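Ochoa @ochoa_en_hilo
16 de octubre de 2019

Abro hilo sobre lo de las familias de Disisside, porque llevo toda la mañana leyendo barbaridades y ya no me aguanto. 1/

Para quien no sea de aquí: Disisside es el barrio de detrás de la estación vieja de Wastance. Viven allí 706 personas, casi todas de familias que llegaron hace dos generaciones para trabajar en la limpieza del ferrocarril. Pagan agua, pagan luz, votan. 2/

En febrero el ayuntamiento les mandó una carta diciendo que el suelo es municipal y que hay que "regularizar". Qué palabra tan bonita – y qué poco explicaba la carta. Ni plazos, ni planos, ni un teléfono al que llamar. 3/

La asociación vecinal pidió una reunión. Se la dieron en agosto, en plenas vacaciones, a las nueve de la mañana. Aun así fueron unos 500 vecinos y media plaza se quedó fuera escuchando por un altavoz que iba y venía. 4/ 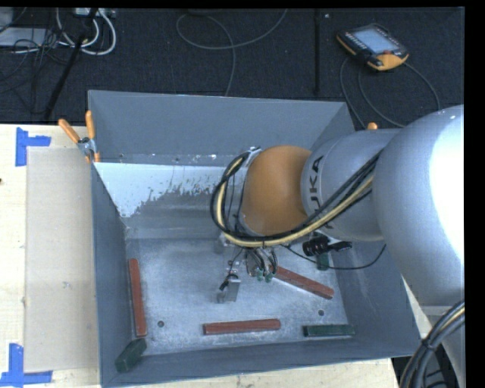
El delegado regional vino, se sentó, tomó notas y prometió llevar el caso al gobierno central. Yo estaba allí y lo oí perfectamente (tercera fila, al lado del ventilador). Desde entonces, silencio. 5/

Y ahora sale el plan Prurent, que es el proyecto de viviendas nuevas al otro lado del río. Sobre el papel tiene buena pinta, ¡no digo que no! El problema es que el texto habla de "traslado voluntario" en la página dos y de "desocupación" en la once. A ver si nos aclaramos. 6/

Me lo he leído entero dos veces. No dice quién decide el orden de las mudanzas, ni qué pasa con el templo, ni con la escuela de tarde, donde los críos aprenden la lengua de sus abuelos. Para mucha gente del barrio eso pesa más que los metros cuadrados. 7/

Que sí, que hay casas en mal estado y que las cañerías son un desastre. Me lo dicen los propios vecinos. Pero arreglar una cañería y vaciar un barrio son dos cosas bastante distintas, digo yo. 8/

La oposición tampoco sale muy guapa en la foto. Pidieron un pleno extraordinario, se hicieron su titular y luego faltaron tres concejales a la votación. Tres! Con esos votos salía adelante la moratoria. 9/

Hoy la asociación ha registrado 661 firmas pidiendo que no se mueva nada hasta que haya un acuerdo por escrito. Siguen recogiendo en la panadería de la esquina y en la puerta del templo, por si alguien quiere pasarse. 10/

Si me entero de algo del delegado lo cuelgo aquí mismo. Y a los que me escribís por privado con insultos: os leo, pero contestar, lo justo – que tengo la cena en el fuego. 11/11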